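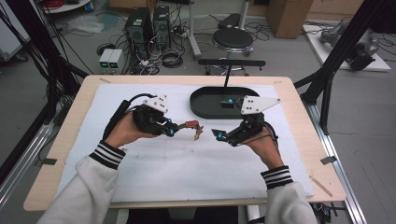

Before we start the small assembly tasks in Unit 6, please prepare your work surface in the correct way. Many mistakes in this course come from the table and have little to do with the skill of the student. A white board over the tabletop makes small dark parts easy to find, and its corners should be held down with small pieces of gray tape, as on the table with the black oval tray. The tray has raised rims, so a part that rolls will stay inside it. Gray smudges on the board are normal and you do not need to clean them before each exercise.

**Setting up**

- Put the tray in the upper middle of the board. The front half stays free for the hands.
- Press the tape flat with your thumb. If a corner lifts, replace the tape.
- Move sticks and other loose items off the board.

**Materials**

Boards are kept in the Ekstead room, on the low shelf. We received 198 of them from Sisonley, so each student may take a new one when the old one bends. Trays must go back to the Tronov cabinet after class.

*For next time:* read the chapter on work height in the Kettle reader and write half a page on your own desk at home.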